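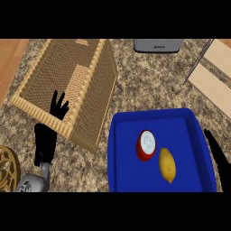
My Year of Eating Supper at Four-Thirty

I used to make fun of my grandparents for this. We'd drive up to see them and there would be pot roast on the table while the sun was still high, and my brother and I would look at each other like we'd been asked to go to bed at noon. By eight we'd be in the kitchen hunting for crackers. My grandmother kept them in a tin on top of the fridge, and she never said a word about how fast they went.

So you can imagine how I feel telling you that I now eat my supper at four-thirty, five at the latest, and that I get a little cranky if somebody tries to move it.

It started with a job. Last March I took a spot on the early crew at a bakery in Tokumdale, which meant a 2 a.m. alarm and a drive in the dark with the heater blasting on my feet. (The radio at that hour is all farm prices and one man who plays organ music. I've come to love the organ music.) I was home by eleven in the morning and useless by seven at night. For the first few weeks I tried to keep eating dinner at the regular time, whatever that is, and I kept waking up with my cheek on the arm of the couch and a pan of rice gone hard on the stove.

Jalen Wojcik, who trained me on the ovens, finally asked what time I was having my dinner. I said seven-thirty. He laughed so hard he had to put down the tray he was carrying.

"You're eating at midnight," he said. "Your midnight. Knock it off."

He's been on the early shift for 26 years and he eats at four, every day, Christmas included. His kids grew up thinking that was normal. One of them went off to college and called home upset that the dining hall didn't open until five.

So I moved it. I thought I'd hate it. What I hadn't figured on was how good the light is! My kitchen faces west, and I'd lived in that apartment for years without ever cooking in daylight except on weekends. I could see what color the onions were. I found out that the cabinet by the window is green, a really dark green, when I'd been going around telling people it was black.

The food changed too. Seven-thirty cooking, for me, was tired cooking. It was pasta with something from a jar, or eggs, or cereal if it had been one of those days. At four I've got a nap behind me and some patience left. I started roasting chickens. I made a pot of beans from dry beans, which my mother did every week of my childhood and which I had somehow filed away as a thing only mothers could do. They took all afternoon and needed more salt than I was brave enough to put in the first time. The second time I got it right and ate them standing up, out of the pot, with a heel of bread and a lot of black pepper.

I'm also a better fish cook at four. I can't explain it. I think I just pay attention.

Now, the trouble with supper at four-thirty is other people. Hardly anyone wants to come! I lost a few months of company that way. Friends would invite me for eight o'clock and I'd go, and I'd be the one with my chin in my hand by the time the salad came around. I fell asleep at a birthday party in a chair next to the speakers. There's a photo of it, and it gets passed around.

Then I read a little notice in the window of the hardware store in Moynihan, two towns over from me, about an early table. That's what they called it, the Early Table, with a phone number and a drawing of a fork. I called from the sidewalk. The man who picked up was named Rónán Brophy, and he asked me three things: could I be there at half past four, could I bring a dish, and did I mind dogs.

I don't mind dogs.

The Early Table meets once a month in the back half of what used to be a feed store. There were nine people my first time, and by this winter it was closer to 30, which is too many for the room, so folks eat in their coats on the loading dock when the weather's halfway decent. They're nearly all people whose days got shoved forward by something. There are school bus drivers, a couple who milk cows, a nurse, a mail carrier, two women who open the pool. And there are some who are just old and have decided they'll eat when they're hungry, thank you. I sat next to one of those my first night and she'd brought a cabbage dish with caraway that I still think about. I've asked her for the recipe on four separate visits. She tells me a different one each time.

What I love about it is that everybody's hungry. You know how at a regular dinner party people have been picking at olives for an hour, and by the time the real food comes they're being polite? At four-thirty, after a day that started in the dark, you get people who want potatoes. The serving spoons don't rest. I brought a lemon cake in the fall that I was nervous about (it had sunk, and I'd covered the dip with a heap of sugar) and I turned around to get a plate and missed out on it completely.

Rónán used to cook on ferries, and he says the best meal of the day on a boat was always the odd one, the plate you got when your watch ended and the rest of the crew was asleep or working. He thinks it's because you weren't eating by the clock on the wall. I don't know about that. I think it might be that somebody else made it. But he does a lamb stew that I'd get up at any hour for, so I let him have his theory.

There are things I miss. I miss restaurants, mostly. You can get a table anywhere at four-thirty, sure, if the place is open, and then you sit there while the staff finishes folding napkins and tries not to look at you. I miss summer evenings outside, the long kind, with wine. On my nights off I try to switch back, and I make it to about the main course.

And then there's the nine o'clock problem, if I happen to be up that late, when my stomach figures out that supper was a long time ago. Jalen keeps a bowl of cold rice pudding for this. The nurse from the Early Table swears by toast. I've gone back to crackers, the plain square ones, and I bought a tin for them at a yard sale. It lives on top of my fridge. My brother came to stay for a week in January, and when he left I had to go buy two more boxes.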